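From: Trinh Quan
To: Firbridge Toy Swap list
Subject: Re: [firbridge-swap] Shape sorters with missing pieces, keep or toss?

Hi Miroslava, hi all,

Oh, I have so many feelings about this one! I've been buying, mending and passing along secondhand toys since my oldest was a baby, and shape sorters are the thing I get handed most often with an apologetic look and a sandwich bag of whatever blocks could be found.

Miroslava Danko wrote:
> I've got a shelf of shape sorters from the August swap and hardly
> any of them are complete. One is a Kiseo with two blocks gone, one
> is a no-name board where somebody has mixed in pieces from another
> set. Do people want these? I hate throwing them out but I also
> don't want to hand a family something that will just annoy them.
> Also, how are you all cleaning the old painted ones? Mine have a
> sort of sticky film and I'm nervous about soaking them.
>
> Miroslava

Keep them, I say, with a couple of exceptions. A little one who's just starting out doesn't care that there's no hexagon. My daughter Mai played for most of a year with a sorter that was down to 4 blocks and one of those was really a piece of a train. She'd put them in, tip them out, put them in the dog's bowl, and start over. What does annoy kids (and me) is a block that almost fits. If somebody has mixed two sets and the square is a hair too big for the square hole, take it out of the bag. It can go in the loose blocks bin and have a perfectly good life there.

My rule of thumb is that if a sorter still has its circle and its square, it's worth passing on. Those are the ones the little kids get first, and then the triangle, and after that it's anybody's guess. Stars are the tough ones in our house. You can have the star right over its hole and be off by the tiniest turn, and it just sits there on the points. Mai used to bang it with her palm and then hand it to me like I'd sold it to her.

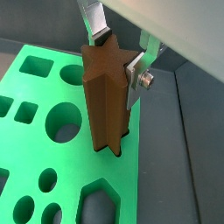 Older kids get more out of these than you'd think, by the way. My nephew is 5 and far too grand for baby toys, but if you tell him to do it with his eyes shut he'll sit there for ages feeling for the corners. We've also traced the blocks onto paper and made wrapping paper out of it, which came out pretty wonky and his grandmother loved it.

As for the sticky film – please don't soak them! I did that with an old Pisis set and the paint came up in little curls, and the wood swelled so the lid never sat flat again. What I do now is a cloth wrung out in warm water with a drop of dish soap, wipe, then a second cloth with plain water, then dry right away with a towel. Leave them out on a rack overnight before you bag them. If it's still tacky the next morning, do it again. Any that are chipping, or that are old enough that you've got doubts about the paint, I wouldn't put in the swap at all. Same for anything small enough to be a choking worry, and I check with a toilet paper tube – if it drops through, out it goes.

For the bags, could we write what's missing on a bit of masking tape? Something like "no star, no oval." I picked up a puzzle last time that turned out to be up to 12 pieces short and I'd have liked to know before we'd done the whole border.

I've got a shoebox of orphan blocks if you want to go through it for the Kiseo. I'm pretty sure there's a cross and a half circle in there, and possibly one of those fat hearts. I can drop it on your porch any time after 7 in the evening, or bring it to the next swap if that's easier. And does anyone have a spare lid for the round bucket kind? Ours got used as a sled.

Trinh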